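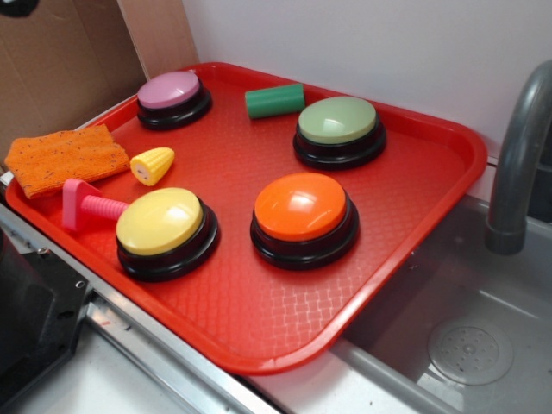 A color-matching tray is the activity I come back to more than any other with small children, and it costs very little to put together once you have looked through the bottom of the toy box. The idea is simple. You set out a few colored push buttons as "homes," you add some small toys, and the child brings each toy to the button of the same color and gives the button a good press. I like a tray with a raised rim, like the red one, and I leave the toys a bit mixed up to begin with, so the pink bolt starts out right up against the yellow button and the green piece lies at the back between pink and green. A child who has played a few times will spot that bolt and want to put it right before you have even sat down!

I'm Svitlana Symonenko, and I look after a small mixed-age group in Geltgate, mornings mostly. I've written this out the way I would explain it to a parent standing in my hallway with one shoe on the wrong child, so forgive me if I wander a little.

What you will need

A tray with a rim
Push buttons in different colors
A few small toys that match those colors
A folded cloth
A bowl or basket to keep the toys in between rounds

Let me say something about each of these, as people do ask.

The tray. Any tray will do as long as it lies flat and has an edge all the way around. A raised edge stops a cylinder from rolling onto the floor and under the stove, and it also tells the child where the game is. I prefer a tray with some texture on the bottom. On a very smooth one, everything slides toward whoever presses hardest. If yours is smooth, put a damp dishcloth underneath to keep the tray from traveling and a thin rubber mat on top to keep the buttons from doing the same.

The tray color matters less than you might think. A plain white one is the easiest for a child who is just starting. A bright one is more fun, but do look at it with your buttons on it before you call the children over. If you use a red tray, I would leave red out of the matching, or you will have a very logical child putting all the red toys down on the bare tray, and you won't have a leg to stand on.

The buttons. Mine have big domed caps on thick black bases, and I'm fond of them because a whole palm fits on top and there is no doubt about where to push. My colors are pink, green, yellow and orange, and some of them are soft shades, which took me a while to get used to. The green is more of a sage and the pink leans toward mauve. Children of three are much more relaxed about this than I am. If you are buying your own, look for caps with a clear color name that everyone in the house agrees on, as you will be saying that name a great many times before lunch.

If your buttons take batteries, check that the battery door is screwed shut before a child handles them. If you don't have buttons at all, turn some jam jar lids upside down, paint them, and let the child tap them. It is a perfectly good game that way too.

The toys. Go for variety in shape. This is the part people skip. If every toy is a block, the child learns to match blocks, and then comes apart completely when you hand over a sock. I use a toy corn cob for yellow, a chunky plastic bolt for pink and a short cylinder for green, and I love that they have nothing else in common. The corn is bumpy, the bolt has ridges you can run a fingernail down, and the cylinder has flat ends so it can stand up or lie down. Raid the play food, the toy workbench and the block bin. Anything that could fit inside a small mouth goes straight back in the box, and with children under three I stay at the table the whole time.

The cloth. I keep a folded orange towel over the end of the tray, and it has two jobs. It is there for sticky fingers, and it is also the partner for the orange button. The children think this is the funniest thing in the world the first time, when they have run out of toys and the orange button still has no friend. Let them find it for themselves. It may take a few rounds, and you will have to sit on your hands.

Setting it up

1. Clear a stretch of counter or table at the child's height. If you are working at a kitchen counter, use a sturdy step with a rail, and move the knives and the kettle well away first.

2. Wipe the tray and dry it properly, corners included. Crumbs collect in a textured bottom, and they will be eaten.

3. Put the buttons down in two rows, with a good hand's width between them. They don't need to be perfectly lined up. Leave enough room beside each one for a toy to sit, because that is where the matches will go.

4. Scatter the toys in the gaps. For a first try, lay each toy fairly close to its own button so that the child gets an easy success. After that, start moving them around. One toy beside the wrong button is plenty of mischief for the early days.

5. Drape the cloth over one end and fold it flat. If it is bunched up it takes over the tray, and a toy will certainly be hidden under it within the minute.

6. Sit beside the child and not across the table, so you are both seeing the colors from the same side.

Playing the first round

Pick up one toy yourself and say what it is before you say anything about the color. "Corn. Yellow corn." Then move it slowly over the buttons, with a little pause at each, and set it down next to the yellow one. Press the button. Look pleased. Now push the tray a little toward the child and stop talking, which I find terribly hard, but it does help.

Some children will go straight to the pressing and ignore the toys completely. That's fine! Give them a minute of nothing but pressing. I used to hurry this along, and all I got was a cross child who still wanted to press. When the palms slow down, hold out a toy and see whether it is taken.

If a toy goes to the wrong button, I don't correct it right away. I say the two colors, plainly: "Pink bolt, yellow button," and wait. Quite often the hand comes back by itself. If it doesn't, we carry on, and I make the same match myself on my next turn without any fuss.

I stop after seven minutes with my youngest ones, even when it is going beautifully. The older children can go on as long as they like, and they usually end up inventing a shop.

Making it harder

Once the plain matching is easy, here are the changes that have kept my group interested.

Swap the buttons around between rounds while the child covers their eyes. It sounds like nothing, but plenty of children have been remembering the places and not the colors, and you will see it right away.

Call out the toy and not the color. "Where does the bolt live?" Now they have to hold the color in their head all by themselves.

Send them off to find something. The tray stays put, and the child goes looking around the room for one more thing that is green. We once had the whole of Rasament, our big box of secondhand play food and wooden oddments (the name was on the lid when it came, and it has stuck), emptied over the rug in the search for orange. I got everyone to help put it back, and it made a second game.

Try a sequence. Press yellow, then pink, and ask the child to copy you. Keep it to two presses for a good long while. A child who can match every color on the tray may still find this tricky, so go gently and laugh at your own mistakes, and make some on purpose if you don't make any naturally.

For two children together, let one choose the toy and the other press the button, and then trade. I say the trade out loud every time – "now you choose, now you press" – and there is much less grabbing.

Clearing up

Let the child do as much of it as you can bear. Toys go into the bowl first, then the buttons are lifted off by their bases. Plastic toys can be washed in warm soapy water and laid out on a towel. Wipe the buttons with a barely damp cloth, top and sides, and keep them well away from the sink if there is anything electrical in them. The tray can be rinsed, and an old toothbrush is wonderful for the pattern on the bottom.

I store everything stacked in the tray with the cloth folded on top, up on a shelf where it can be seen but not reached. The next morning, somebody always points.

If you try it with buttons in other colors, or you find a better partner for orange than my old towel, do write and tell me. I am still looking for something small and purple that isn't a grape.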